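Rapport de projet : édition numérique d'une pièce en deux actes
Lụa Quách, Tài Trịnh
Encadrant : Dwight Campbell
Remis le 2/1/18

1. Objet
Le projet porte sur la conversion au format EPUB du drame « Illbridge », à partir d'un tirage de 90 pages. Le texte comporte des didascalies imbriquées dans les répliques, mal gérées par les gabarits usuels.

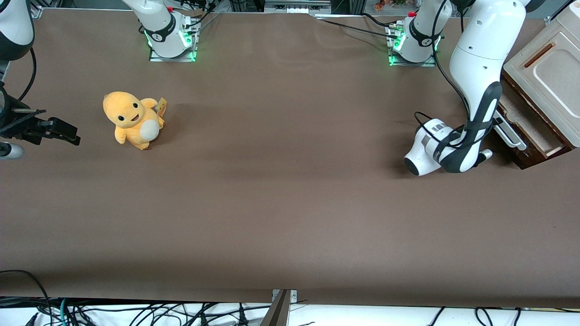
2. Méthode
La reconnaissance de caractères a été suivie d'une relecture intégrale. Les noms de personnages sont balisés séparément des répliques, les didascalies en italique. La ponctuation d'origine est conservée, hors coquilles manifestes. Hiếu Hoàng a contrôlé l'acte II.

3. Résultats
La relecture a relevé 59 erreurs, dont 30 dans les didascalies. La confusion entre tiret de dialogue et tiret d'incise est la plus fréquente.

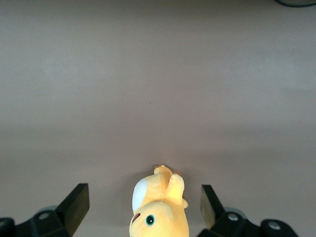 L'affichage est conforme sur la liseuse de test. Sur petit écran, le nom du personnage se sépare parfois de sa réplique ; le défaut reste ouvert. L'extrait gratuit s'arrête à la fin de la scène 2.

4. Suite
La table des scènes sera reprise en mars.

À lire aussi
Turent, comédie : notes d'édition
Gandov : métadonnées d'un recueil de nouvelles
Hưng Nghiêm : baliser le théâtre en vers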